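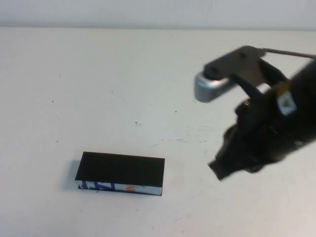 Figure 2. White tabletop with a rectangular block lying flat, lower left.

4. What readers do with a glossary

4.1 The back of the book

Long fantasy and space adventure series very often carry a glossary, and very little has been written about what readers do with it. We think this is a great pity. A glossary is the one part of a novel where the writer speaks plainly about the made-up world, with no character standing in between, and the readers who wrote to us had strong and often lovely things to say about it. Some learn it almost by heart. Others have owned a book for years without finding out that it has one.

The material in this section comes from the reading notes gathered through the Ritbridge library loan scheme. Borrowers of either of two series were given a folded sheet with their first volume and asked to write on it whenever they looked something up, or wanted to and couldn't. The two series are Stullar, a space adventure with a large cast and a great many ships, and The Salt Roads of Suta, a fantasy set on a single long coast. Both are published by Seixas, both have a glossary in every volume, and both are sold as paperbacks and e-books. We received 359 sheets that could be read and matched to a loan. Of these, 188 mention the glossary at least once.

We had expected a much smaller share. Glossaries have a poor name among critics, who tend to treat them as a sign that the story has failed to explain itself, and even the readers who used them most were sometimes a little shy about it. "I know you are supposed to pick it up as you go," one Stullar reader wrote, beside a very full page of look-ups. We were delighted by how many sheets had this mixed tone, half sorry and half proud.

4.2 Looking up and reading through

The sheets show two quite different habits. The first is looking up: the reader meets a word, stops, turns to the back and returns. The second we call reading through, where the glossary is read from start to finish like a chapter. Before reading the sheets we had only really planned for the first, and the coding scheme had to be changed once Suha Hourani, who coded the Suta sheets, began to find the second all over the place.

Looking up is mostly about people in Stullar and mostly about things in Suta. This fits the books. Stullar has captains with two names and a rank, and the rank changes between volumes, so a reader who has been away for a few months comes back to find a familiar person under an unfamiliar title. Suta has a small cast but a rich set of words for boats, winds, taxes and kinds of salt. The salt words were looked up again and again, often by the same reader, and this did not seem to annoy anyone. Several readers wrote the words out on the sheet for pleasure. One had clearly been trying them aloud, as the stress was marked in pencil over each.

Reading through happened at three points: before the first chapter, after the last one, and during the wait between one volume and the next. The readers who did it beforehand were the most cheerful group in the whole study. They spoke of it as a kind of packing for a trip. "I like to see who I'm going to meet," wrote one. Another said that the entry for the harbour court in the first Suta volume had made her want to read the book far more than the cover text had, and she copied out the whole entry to prove her point. It is a wonderful entry, and it is true that the court does not come into the story until very late.

Readers who went through the glossary afterwards were looking for something else. They wanted to stay in the world a little longer, and they were pleased by any entry that told them something the story had left out. The Stullar glossary is generous in this way. It gives the later history of ships that leave the plot after a single scene, and these entries were the most quoted in our material. A supply ship with only one line in the second volume has a glossary entry running to most of a page, ending with its retirement as a floating school, and readers adored it. Vasco Simões has suggested that entries of this kind should be treated as very short stories in their own right, and after reading the sheets we agree with him completely.

4.3 Spoilers

A glossary has to decide what point in the story it speaks from. If it speaks from the beginning, it is safe but soon out of date. If it speaks from the end, it gives things away. The two series handle this in opposite ways, which made them a very happy pairing for us.

Stullar speaks from the start of each volume. A captain who dies in chapter nine is alive in the glossary at the back of the same book, and will be listed as dead only in the next. Readers noticed this and liked it, on the whole, though some found it sad. One reader went to the glossary straight after the death scene, hoping to be told that it was a trick, and found the captain still described in the present tense. She wrote that it was the hardest moment in the book. We doubt the effect was planned, but it is a powerful one, and no summary of the plot would lead anyone to expect it.

Suta speaks from the end of the whole series, even in the first volume, as though a historian on the coast had put the list together long afterwards. The entries are careful, but they do leak. The entry for a minor clerk in volume one calls him "later Keeper of the Northern Pans", and a reader who looks him up in chapter two knows that he will live and rise. Some readers were cross about this. A larger group enjoyed it, and a few built theories on it, setting out on the sheet how such a timid man could ever come to hold such a post. We would not call this spoiling in the usual sense. The reader has been handed the answer and is left to enjoy working out the question.

There is also a third kind of spoiler, which neither of us had thought of: the missing entry. Readers of long series become very good at noticing who has been left out. When a stranger arrives in the third Suta volume and is given a name, a home town and a good deal to say, several readers went to the back, found nothing, and decided that the name was false. They were right. One sheet has the single word "AHA" at this point, underlined so hard that the paper is torn.

4.4 Paper and screen

We asked borrowers to tick a box for paper or e-book. The difference between the two is easy to see. Paper readers keep a finger or a bus ticket in the glossary and treat it as a place they visit. E-book readers are more likely to search for the word itself, which brings up every earlier use in the story, with the glossary entry at the very end of the list. Many of them found what they needed in the earlier uses and never reached the entry. They were looking up, certainly, but they were making their own glossary out of the novel as they did so.

Reading through was rarer on a screen, and the reasons given were mostly practical. The glossary was hard to find in the menu, or the book offered the reader a rating page as soon as the last chapter ended. One Stullar reader found the glossary only when she swapped to a paper copy halfway through the series and then went back, full of joy, to read all the ones she had missed. Her sheet runs on to a second page, and then up the margins of that.

The e-book of the first Suta volume has links from certain words to their entries. We had thought these would be popular, and for the boats and winds they were. For the salt words opinion was mixed. A link shows that a word matters, and a few readers said they would have liked to find that out for themselves. There is room for a proper study of this, perhaps with the same chapter given to readers with and without its links.

4.5 Readers who write their own

A smaller set of sheets shows readers adding to the glossary. Some wrote corrections, as when a moon changes its number of stations between volumes. Others wrote entries for things the author had passed over: a dish of eels, a swear word, the name of a dog. These were written in the style of the printed glossary, often very well, down to the small "see also" at the end. One reader of Stullar supplied an entry for every cook on every ship.

We had set out to study how people find their way through a long story when the names get thick, and these entries do belong to that subject, since writing a thing down is a fine way of remembering it. But they also show how inviting the form is. A novel is hard to add to. A list in alphabetical order has a gap between any two of its words, and readers who would never think of writing fan fiction seem quite happy to fill one. We return to the cooks in Section 5, where the entries are compared with the author's own for length, tone and use of cross-references.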